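The arm stopped dead again on Sunday. Thread, for anyone who also teaches robots to take old computers apart and enjoys suffering.
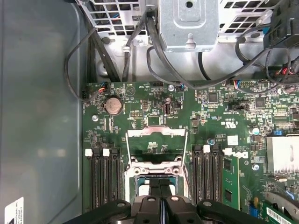
The fault first. Halfway through a descent the controller threw a force limit error, the brakes came on, and the fingers kept squeezing. That last bit is the part that bothers me. A stop should leave the grip exactly as it was, and ours carried on closing for a moment with the arm locked in place. The CPU socket is where I care most about this: with the load plate standing up and nothing in the socket, there's no lid between the fingers and whatever is down in there. Then you've got memory slots on both sides, so you can't exactly swerve.

2/ We're in the Saltstead workshop, stripping retired office machines for parts. The cell is called Cedero (I didn't name it, don't ask). It does the fiddly board work and I do the swearing.

3/ First theory was cables. It's always cables! These older cases are full of them and a loop can snag on a finger and tug just enough to trip the force limit. So I tied everything back and ran the same descent 50 times. It tripped on 18 of them. Lovely theory, straight in the bin.

4/ Second theory, the wrist sensor drifting as it warms up. Hryhorii Panasiuk sat with me for an entire evening logging it with the arm parked. Flat as a pancake. He was very nice about it and ate all my biscuits.

5/ Then Emília Vaněk asked what the gripper does when the controller stops talking to it. And I said, well, it stops. And she said, does it though?

6/ It does not. The gripper has its own little board and its own idea of when to give up. Lose the connection and it carries on with the last command for 3 seconds before it lets itself go idle. Last command was "close". You see the problem.

7/ And the trips themselves? A worn connector at the elbow, dropping out when the joint bends past a certain point. So the force error was rubbish data coming down a bad line — no force involved at all. I'd spent more than 5 days blaming the sensor. Sorry, sensor.

8/ New connector is in, and the gripper's stop now runs on its own wire instead of sharing the data line. I also turned that timeout right down. Geltitz have the same arm on their bench so I've messaged them, please check yours if you've got one.

9/ Someone's asked if anyone was hurt. No. House rule is hands out of the case while the arm has power, and I'm much less grumpy about that rule than I was in November.

10/ Still to do: pull the plug on purpose at every stage of the job and write down what the fingers do each time. Sequeira is our other cell and it gets the same treatment next. If you've got a decent checklist for this sort of test, send it over, mine is currently on the back of an envelope.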